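Moving Day! What Happens When a Family Changes Homes

Have you ever moved? Maybe you had your own room one week and a totally new one the next. Moving is a big adventure, and there is a lot going on that kids don't always get to see. Let's find out how it works!

First, what is a lease?

Lots of people rent the place where they live. Renting means you pay money every month to the person who owns the building. That person is called a landlord (even if she's a lady!). Before anyone moves in, the renter and the landlord both sign a paper called a lease. It says how much the rent is, how long the family can stay, and who fixes things when they break. Some leases even have rules about pets, so if you have a rabbit, somebody had better read that part!

When Nesma Kabbaj was eight, her family rented apartment 13 on Plurkeck Street in Firkton. Her mom let her read the lease out loud at the kitchen table. It took two evenings and she still remembers the word "premises," which is just a fancy way to say "the place you are renting."
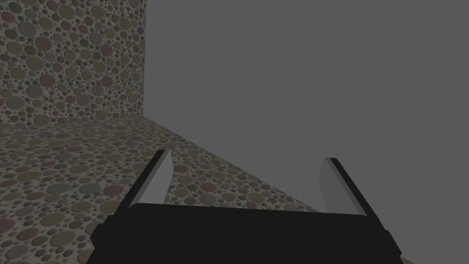 The walk-through

Before the boxes come in, the family and the landlord walk through every room together. They turn on the faucets, open the closets and flip the light switches. If there's a scratch on the door or a stain on the rug, they write it down. Why bother? So that the landlord knows it was already there! Many renters also pay a deposit, which is extra money the landlord holds on to. If the home is in good shape when the family leaves, they should get it back.

You can be a huge help on a walk-through. Kids are closer to the floor, so they notice things grown-ups miss - like a loose tile or a drawer that sticks. 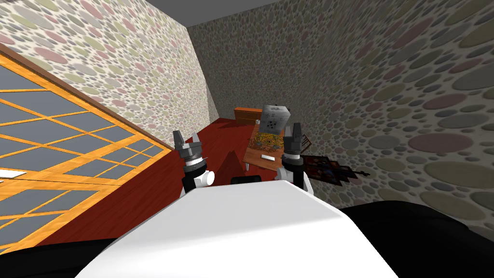
Write down what you find, and say which room it's in. "Crack in window, small bedroom" is much better than "crack."

Packing like a pro

Heavy things go in small boxes. Light things go in big boxes. It sounds backward, but try lifting a big box full of books and you'll see! Put the name of the room on the side of each box, where you can read it even when the boxes are stacked up.

Nesma's family had 126 boxes. Hers had green stars on them, and she found her pajamas in two minutes flat!

The first night

Pack one bag that stays with you. Put in your toothbrush, clean clothes, a flashlight and your favorite stuffed animal. New homes make new noises at night - pipes can bang and floors can creak. Ask a grown-up to go on a noise hunt with you before bed and see how many you can name.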